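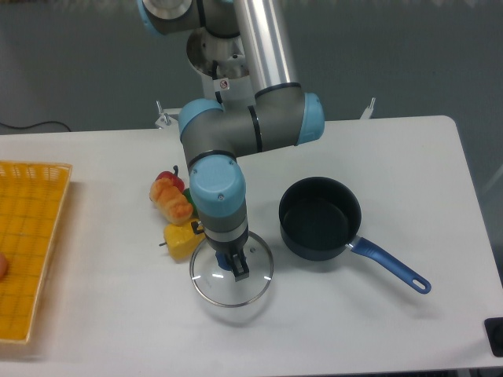
Fig. 1. Six-axis arm with two-finger gripper, holding the glass lid by its knob. Saucepan to the right.

Arodbridge Shared Workshop
Building a bench arm: course notes, part 5
Notes by Zhiqiang Feng, revised 2025-10-27

5.1 Scope

Part 4 ended with the arm bolted down and each joint moving under power. This part covers the first handling task: pick up a pan lid, carry it across to the pan, set it down. The task is small but it uses every part of the build, including the ones people tend to rush (base, cable run, tool offset).

5.2 Fixing the base

The base must not shift when the arm stops at full reach. Check it before each session. Put one hand on the table and one on the flange, and ask a second person to jog joint 1 back and forth at low speed. If you feel the flange move against the table, stop and tighten. If the whole table moves, the fault is in the feet or the floor, and tightening the base will not help.

Groups using the Nasness frame should note that its top is thinner than the workshop tables. Fit the spreader plate under it.

5.3 Tool offset

The controller needs the distance from the wrist face to the tip of the jaws. Measure it with the jaws closed. An error here shows up as a lid that is pressed into the table or dropped from a height. Enter the value in millimetres, save, and power the controller off and on again. The Shen controller does not load a new offset until it restarts.

5.4 Gripping the lid

A glass lid is hard to hold by the rim with parallel jaws, so the knob is used as the grip point in all exercises. Points to watch:

Centre the jaws over the knob before lowering. If one jaw touches first, the lid slides.
Lower until the jaws are beside the knob and still clear of the glass.
Close at the lowest force setting that holds. Raise the force one step at a time.
Lift a short way and wait. A lid that tilts was gripped off centre - put it down and start again.

The gripper cable needs enough slack at the wrist for the last joint to turn both ways. Turn the joint by hand through its full travel with the power off and watch the loop. It should not pull tight or catch on the jaws.

5.5 Recording positions

Store three positions for the lid: above, at grip, and clear. Write down the encoder reading for joint 2 at each. On the workshop arm the values were 1163 above, 1602 at grip and 1163 again at clear. Yours will differ. What matters is that the first and third agree when the same height is used. A reading of 3595 on any joint means the encoder has lost its zero; repeat the homing routine from part 3.

5.6 Exercise

Place the lid on the pan and take it off again, five times, without changing the stored positions. Note any drift. The Bernanico log sheet has a column for this. Bring the completed sheet to the session on part 6, where the same positions are used with the pan moved.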